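Varnthorpe Robotics Forum > Student Teams and Classes > Project Logs

Thread: Shoe tidying as a capstone task. Too easy, too hard, or just silly?

gravelbox
Posted Mar 22, 2019

Our capstone group has to lock its task before the end of April and the majority vote went to shoes. Arm picks up shoes by the entryway, puts them on a low rack in pairs. I voted against. I have been outvoted and I am now in charge of the grasping part, so I would like someone to either talk me into it or give me ammunition.

My problem with it: blocks and cups are boring but you can tell when you've done the job. A shoe has no agreed place to hold it. The group's answer is "we'll train on more demos." We have 200 demos now. The success number they put in the proposal is 82 percent and I can't get anyone to tell me what counts as a success.

mothwing_3d
Reply

82 percent on which shoes? If it's the same shoes in the same spots as the demos, that number is worth nothing. Our class did towels and had a lovely score until the professor brought a towel from home.

gravelbox
Reply

Same shoes. The spots were "varied," by which they mean somebody nudged them.

tinplate
Reply

I'll take the other side. Shoes are a fine task. They're rigid enough to grasp and soft enough to forgive a bad approach, they sit on the floor, and judges understand what they're looking at in two seconds. You're not curing anything, it's a capstone.

Also, failing on some of them is fine if you write down which ones and why. Half the reports I read as a TA had no failure section at all.

gravelbox
Reply

I don't mind failing. I mind a proposal that promises pairs. Picking up a shoe is one job. Knowing which other shoe goes with it is a second job, and nobody has been assigned the second job.

okra_servo
Reply

Is this the Skutater kit arm or your own build? I ask because the stock Skutater fingers are hopeless on anything with a thick sole. We swapped to longer tapered ones and the grasping got better, but the fingers blocked a lot more of the wrist camera's view, so the policy got worse at lining up. Took us 3 weeks to admit it.

gravelbox
Reply

Own build, on a frame we inherited from last year. The blocked view is my next complaint, thank you for getting there first.

tinplate
Reply

So add an overhead camera.

gravelbox
Reply

Budget says no. Budget also said yes to matching team jackets, but I'm told that is a separate line.

mothwing_3d
Reply

Can you post what the wrist camera gives you? Hard to argue about this in the abstract.

gravelbox
Reply

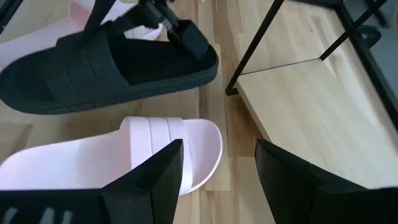
gravelbox
Grasping lead, Team Fusance (student)

Look at the pink slide near the left finger. The finger is over the heel end, so the policy has to guess where that part of the shoe is. What it can see well is the strap with the three ridges, and I'd bet money it goes for the strap every time. Fine on a slide, maybe. Now try the same habit on the black sandal, which has a strap over the foot and another one standing up at the back with a buckle on it. Which one is the handle?

And then pairs. There's another light pink sandal up behind the black one, with only a bit of it showing. A person would go check whether it matches. Our plan has no step for checking.

okra_servo
Reply

Yeah, the fingers eat the whole bottom of that view. Ours looked the same. I'd also worry about that rack leg right by the toe of the black one. If you come in from the wrong side you're going to hit it.

tinplate
Reply

I still think you're being too gloomy. You can see a clear gap between the two shoes and they point the same way. That's close to the easiest layout you could ask for.

gravelbox
Reply

That's my point, though. I'd like to see the hard layouts before we promise a number.

mothwing_3d
Reply

Agree with gravelbox on the number, agree with tinplate on the task. Keep shoes, drop pairs, and test on shoes the arm never saw in training. The Thongsuk group in our department logged 1,377 attempts on kitchen stuff and kept a column for "object new or seen." The report was dull to read and I believed every line of it.

okra_servo
Reply

Seconding the column. Add one for "finger covering the target," too.

gravelbox
Reply

Taking "drop pairs" to the group tonight. I expect to lose, but I'll ask for the two columns either way.

tinplate
Reply

Ask for the definition of success first. If they can't write it in one sentence, you've got your ammunition.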